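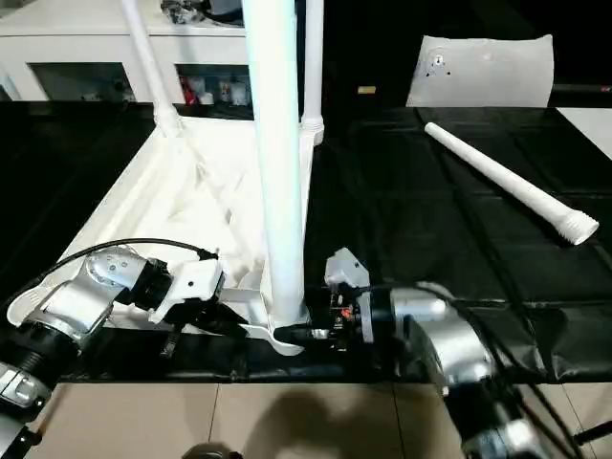 3 min read

About Ploken

Ploken rebuilds and supplies couplings, clutches and belt drives for packaging lines. We started in a rented bay behind the Khoury foundry in Zarkau, with 2 lathes and a low opinion of the word "maintenance-free." We still have both lathes and the opinion.

Most companies in this trade will tell you their part cuts downtime. Maybe it does. Ask them on whose line, at what load, and who was holding the stopwatch. We keep 251 coupling sizes on the shelf, and for 27 of them we will tell you a cheaper one does the job.
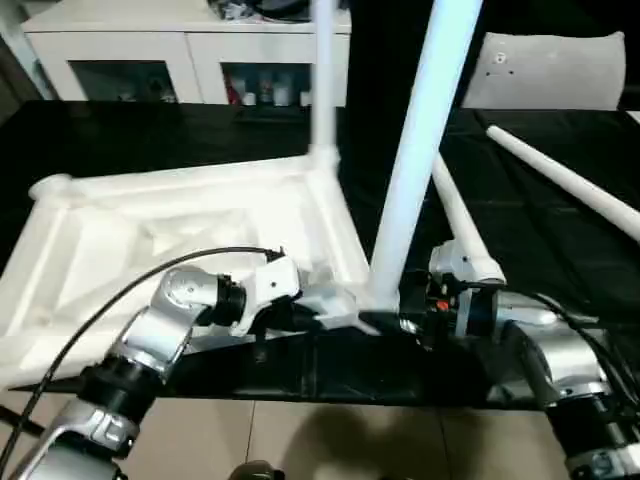
Who runs it

Kalliopi Nikolaidis bought the shop from its founders after years of writing warranty rejections at Wumov. She reads every failure report herself and doesn't put much faith in the first explanation, ours included. Quotes go out with the service factor written down, so you can argue with it.

We don't publish a mission statement. We had one for two years and couldn't find a customer who had read it.

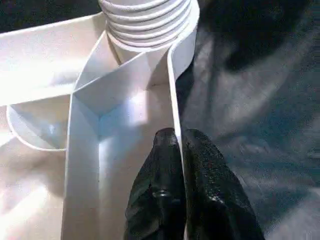
ZARKAU, May – The repair counter now opens at 7 a.m. Bring the worn part and the nameplate data from the motor. A phone photo of the plate is fine if the numbers can be read.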